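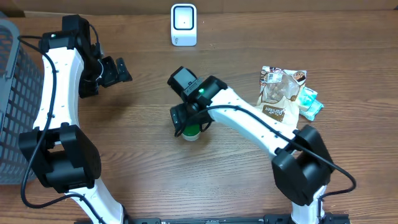 The long table at Pirnurside, with a basket at its left side.

Setareh Mirzaei has worked at the Pirnurside reading room for 2 years, and when I asked her what is the most difficult part of the work, she did not speak about books. "The table," she said. "Every evening I must make the table empty of small things. People go home and their small things stay."

We met on a Sunday before the opening, when the room is quiet. She made tea and we sat near the window. The reading room belongs to the Hattar residents' association and it has 50 members, mostly students and retired people. They eat there, they repair things there, and they leave behind them packets, cartons, jars and bottles.

"In the beginning I was throwing everything in one bag," Mirzaei told me. "It was quick, but then the bag was heavy and I was feeling bad. In my grandmother's home a jar was never rubbish." 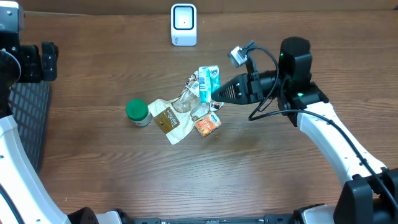

A jar with a lid, she explained, is for her the best thing to find. She washes it, takes off the paper if it has paper, and keeps it for screws or for tea. Cartons are different. "A carton I press flat with my hand, and it goes with the cartons. If there is still juice inside, I go first to the sink. Please write this, many people forget it."

I asked if she has a fixed order for clearing. She has. First she brings everything to the middle of the table, so that she can see what there is. Only then she begins to choose. "If I choose while I am walking, I make mistakes. One time I threw away a hearing aid battery which was new. The lady was very kind about it, but I remember."

The association pays around 260 a year for the collection of the waste, and Mirzaei thinks that it could be less. 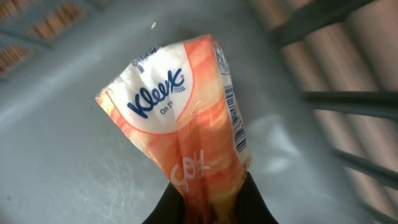

Tissues are a question for which she has still no good answer. A used tissue goes to the general waste, that is clear. But the small packets, when some tissues are left inside? "I keep them in the drawer by the door, and in October, when everybody has a cold, they are finished in one week. The plastic, I don't know. I asked in two places and I received two answers."

Before I left, she showed me the shelf with the clean jars. She gives them to whoever asks, and a neighbour from Plilmont comes for them when she makes pickles.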